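The Goat Episode

I wrote for Viketti for three seasons, and if you've heard of it at all it's probably because of the goat. I've made my peace with that. Space shows get remembered for strange things, and at least ours had good fur.

So let me tell you how the goat got in there!

We were in the writers' room in July, which was really the upstairs of a carpet showroom, and we were one script short. Hongmei Tian was running the show. She had the whole season up on cards along the wall, green for the crew of the mining ship Katene and orange for the rebels down on Idovdale, and between the card for episode 8 and the card for episode 10 there was a strip of bare wall that we'd all been walking past for weeks.

"What happens in 9?" she said.

I said I thought Hartmut was doing 9. Hartmut Wunderlich said he thought I was doing 9. Leire, our script coordinator (Leire Cabello, the only person in that building who ever knew what day we were shooting), looked at her laptop and said it had been assigned to me since spring, and did I want her to forward the email again.

I did not want that.

"It's coming along," I said.

Hongmei gave me until the next morning for an outline. She also told me what I had to work with, and it was pretty grim. The big Idovdale battle had eaten the money for episodes 8 and 10 both. I could have the galley set, the cargo bay and one corridor, as long as the corridor was the short one. No ships, no new aliens, no explosions. I could have 500 dollars for props, and she made me say the number back to her.

I went home and ate cereal over the sink and tried to think of a story. My first idea was that the crew gets trapped in the cargo bay and tells each other their secrets. We'd done that in season one. My second idea was that they get trapped in the galley. Somewhere past midnight I called Tamás Lengyel, who played Captain Orrin and never slept, and I asked him what the captain was afraid of.

"Retirement," he said, right away. Then he was quiet for a bit. "And goats. Is that the captain or is that me?"

"What's wrong with goats?"

"My uncle had one. It looked at me through a window for an entire summer."

I typed GOAT at the top of the page, just to have something there, and then I kept going. The Katene takes on a crate of medical supplies, only somebody at the depot has mixed up the labels. The crew's down to its last rations, the goat's eating the insulation, and the captain won't go into his own cargo bay. By four in the morning I had eleven pages and a title, "Livestock," and I was so pleased with myself that I read the whole thing out loud to my bathroom mirror.

I brought it in and Hongmei read it standing up with her coat on. She didn't laugh once. Hartmut read it over her shoulder and he laughed at the part with the airlock, and I loved him a little for that.

"Can we get a goat for 500 dollars?" she said.

Leire was already on the phone.

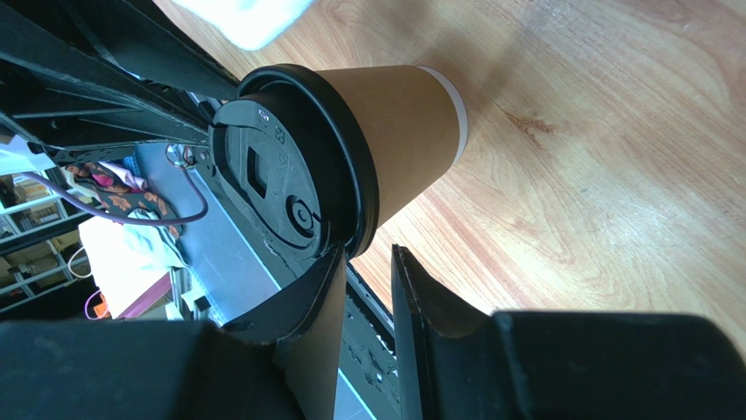

Livestock

The goat was named Tullthorpe, and he came with a handler named Wanpen Saengthong and a letter of reference from a yogurt commercial. Wanpen walked him down our short corridor twice on a lead, and he stopped both times at the galley door and wouldn't budge.

"He doesn't like the floor," she said.

"It's a spaceship floor," I said, like that would help.

We put down carpet. There was no shortage of carpet. If you watch the episode closely you'll notice the Katene has a very nice beige runner for exactly one week of its fictional life, and there's a fan page with a theory about that, which I have read more than once and will never correct.

Then they brought Tamás in. He had his captain's jacket on and he'd gone the color of putty. Tullthorpe turned his head and looked at him, and he kept on looking, and Tamás whispered, "That's the same face."

"Roll," said Hongmei. "Oh, please, somebody roll."

It's all in there. The long stare, the step backward, the hand feeling along the wall for the door switch. I hadn't written any of it. We got 4,000 letters about that scene, on paper, and Leire kept them in the carpet showroom's bathtub display until the lease ran out.

Tamás called me the night it aired, late as usual.

"He was good," he said. "The goat."

"You were good too."

"Is he coming back?"

I had the outline for the finale open in front of me. I told him I'd have to check with Leire.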